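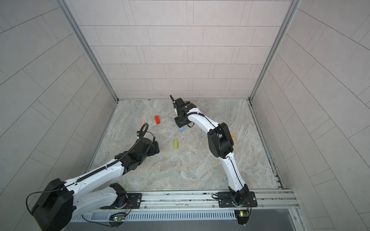

Bay at Plodcombe, pale tiles on three sides, Durnden floor down.

Home Notebook Materials Jigs Contact
4 min read

February, afternoon, tea going cold

Wall tiles and floor in the small bay. Writing this up while I still remember which tub was which, as the lids have been swapped at least once and I'm fairly sure I was the one who did it.

Tiles are the pale grey Montoya ones from Nenis. I did want the white (I always want the white) but we put a loose white one next to the floor sample under the bench lights and it glared horribly, whereas the grey just sat there looking calm. Grey it is. Same tile on the back and both sides, staggered like brickwork, with a grout a shade or two darker so the lines show up a bit. I like being able to see the lines! Pale grout would have been smarter for a week and then gone the colour of dishwater.

Setting out took far longer than sticking. The back wall is 1000 mm between the corner posts and I'd worked it all out on paper from the left, very pleased with myself, then dry-laid the bottom row and ended up with a miserable sliver at the right-hand end. Started again from the middle. Cuts at both ends now, similar size, hidden up against the aluminium. If you're doing the next bay, find the centre first and save yourself a morning.

The side walls should carry on from the back at the same height, so the grout lines meet at the corner posts. They very nearly do. The left one crept up a touch as I went and I pulled it back by squeezing a couple of rows. You'd have to know. I know, and so I look at it every time I walk past.

Corner posts: cleaned with the citrus stuff before anything went near them, then masked. The tape was cheap and left gum all the way up on the left. White spirit shifted it, slowly. Please can we buy the decent tape next time, it's a few pence.

Grouting. Mixed 300 g to start with, which was gone before I'd finished one side, so the rest was done from a second mix and I was nervous about the colour matching. Can't tell the difference so far. The pot gives you 60 minutes, according to the bag, but in our back room with the heater on it was getting crumbly well before that. Small mixes, heater off. Haze wiped with the big sponge twice and then a dry cloth, and the dry cloth did more than the sponge ever did.

Now the floor. Durnden, the grey marble pattern, with the white and beige veins and little dark specks. There was a bit of a debate about it. The case against was that it looks like a hotel bathroom. The case for was that it goes with the tiles and hides crumbs, dust and the odd bit of swarf, and I'd add that the beige warms the whole thing up, otherwise it's grey on grey on grey. Having lived with it for a few days I'm a convert. My one moan is that the specks are exactly the size and colour of a dropped grub screw, so I've spent a silly amount of time trying to pick up bits of pattern with my fingernail.

It was cut oversize and trimmed in place with the hook blade. Laid it out flat overnight first. Do that, it had a curl in it from delivery and fought me until it had relaxed. Roughly 9 mm came off the back edge in the end, a thin strip at a time, testing against the wall between cuts. I've kept the offcuts behind the tall cupboard with DURNDEN on them in marker. They are for patching. They are NOT for standing mugs on.

The vent grille along the front under the rail is a dust magnet and I hoovered it with the brush head before the floor went in. Should have done it after as well. Trimming makes a fine grey fluff that goes straight for the slots. Added to the cleaning list.

Still to do:
- seal the grout (sealer is on order from Nenis)
- neat bead where floor meets wall, clear, not white
- rub down the rough cut at the top of the right side before somebody catches a sleeve
- write the tile range on the tub so we can reorder
- take the tile cutter back, it's only on loan and the wheel wants oiling first

Wipe-down test with plain water and a drop of washing-up liquid: fine on the tiles, smeary on the floor. Going to try less washing-up liquid.

We use cookies to remember your settings. Accept Manage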